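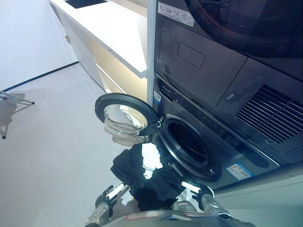

Five-finger hands or two-finger grippers for laundry?

Posted by Adwoa Ansah

We run a two-arm robot on front-loader work and I have to pick one set of hands by August. Dark clothes are the hard part - the fingers are black too, and the head camera loses the edge of the cloth. Has anyone compared the two?

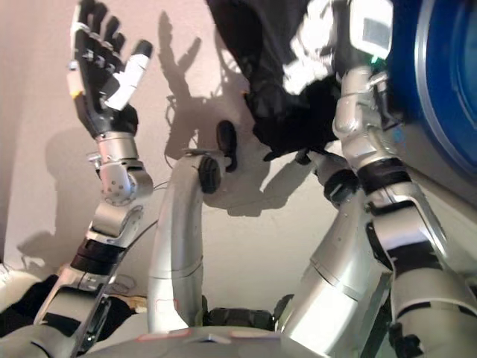
Grippers and Hands

Donal Daly

We did 200 picks with each. The two-finger Corrigan pair dropped less. The five-finger hands were better at spreading a garment. With one hand holding the cloth up and the other open, check that your grasp planner still sees the free hand.

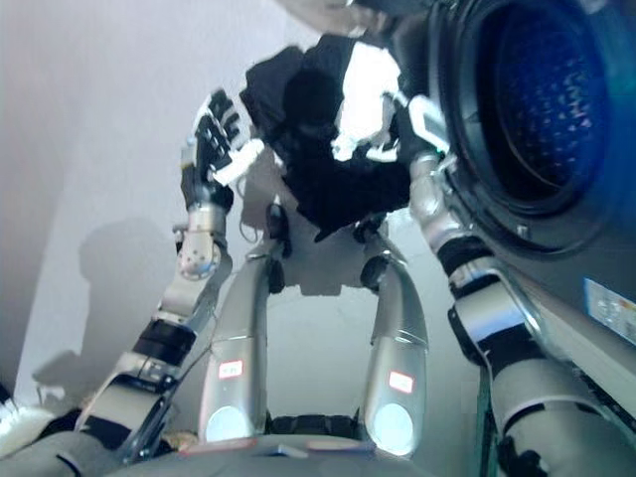

Camera settings

Diarmuid Quinlan

Raise the exposure before you buy anything. Ours went up 20 percent and the folds showed.

Maximiliano Carrasco

Two-finger. Cheaper to fix.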